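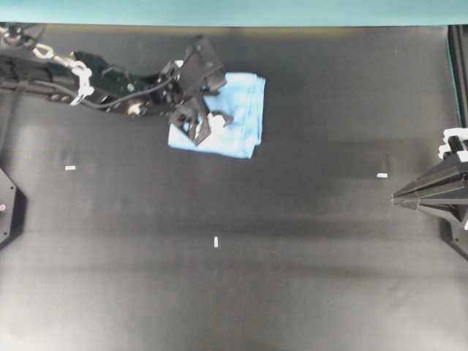

Keeping a Workbench Usable Through the Winter

Posted by Ovidiu Radu, Nov 4, 2021

A dark bench top hides grease wonderfully and shows every speck of sawdust, so whichever kind of mess you make, you'll wish you had painted it the other color. Mine gets wiped down at the end of the day with a barely damp cotton rag. Old T-shirts are best. Old towels leave fuzz, and the fuzz ends up in your varnish.

For glue drips, wait. Wet wood glue smears into a film you will be looking at for years. Let it go rubbery, then lift it with a plastic scraper or an expired store card. I have a Jonley Hardware loyalty card that never earned me a discount but has scraped up a great deal of glue.

Dried paint is more stubborn. Lay a rag dampened with rubbing alcohol over the spot for a few minutes and try the scraper again. Open a window, keep it away from the heater, and test a corner first if the top has any kind of finish on it. I skipped the corner test in July and now keep a coffee can permanently over the result.

If the surface has gone chalky or patchy, sand it lightly with 300 grit, wipe off the dust, and rub in a thin coat of paste wax. Leave the wax for 30 minutes before buffing. The first time, I left it overnight and buffed until my shoulder filed a complaint.

Screws and other small stuff

Muffin tins are fine for sorting screws until you carry one across the garage. I switched to baby food jars, lids screwed to the underside of a shelf, 16 in a row. Label the jars and leave the lids blank, or after one good cleanup you'll have washers in everything marked "hinges."

Cords should be coiled loosely and hung on a wide hook. Wrapping them tight around your elbow looks professional and slowly ruins them.

Cold garages

Bring latex paint and wood glue indoors before the first hard freeze. Frozen paint thaws into something like cottage cheese, and stirring only gives you well-mixed cottage cheese. A closet shelf works well, assuming you clear it with whoever keeps the good coats in there.

Next up: getting the smell of mineral spirits out of a pair of gloves, or at least out of the car.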